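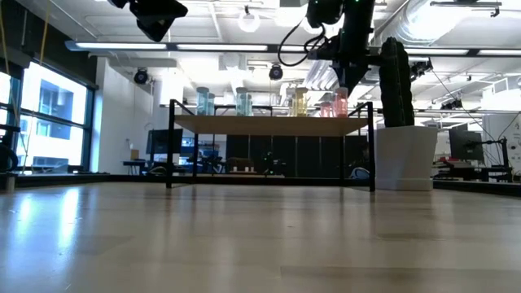 색깔별로 줄 세우는 건 우리 집 여섯 살짜리도 한다는 댓글을 Cloton 예고 글에서 보고 갔거든요. 저도 속으로는 좀 동의했어요(죄송합니다). 그런데 3월 공개 시연에서 두 시간 가까이 서 있다 왔네요!

Stanex 2층 작업실이었고 한 회차에 25명씩 들어갔어요. 양팔 로봇이 작은 병이랑 뚜껑을 다루는 시연인데, 팔 두 개가 서로 부딪힐 듯 말 듯 가까이 붙는 순간마다 제가 다 숨을 참게 되더라고요.

검색어를 입력하세요 검색

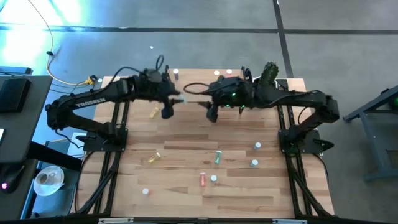 게다가 생각보다 조용해서 옆 사람이랑 얘기하면서 볼 수 있었어요. 뚜껑은 14번 시도하는 걸 봤는데 몇 번은 놓쳤고, 그럴 땐 진행하시는 분이 그냥 다시 올려놓고 계속했어요. 저는 이런 게 편집된 홍보 영상보다 훨씬 좋았습니다. 속도는 솔직히 느려요. 성격 급한 분은 답답할 듯.

집게 손가락은 끝이 뭉툭해서 얇은 걸 어떻게 집나 싶었는데, 질문 시간에 물어보니 교체용도 있대요. 가격은 안 알려 주셨고요 ㅠㅠ
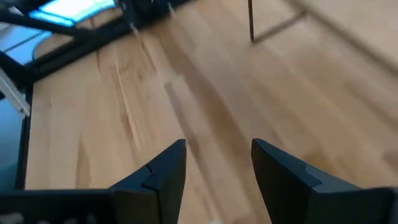 총평과 관람 팁

입장료 4,000원이면 또 갈 만해요. 앞줄은 금방 차니까 일찍 가세요. 별점은 넷!

이 사이트는 쿠키를 사용합니다. 동의 설정 변경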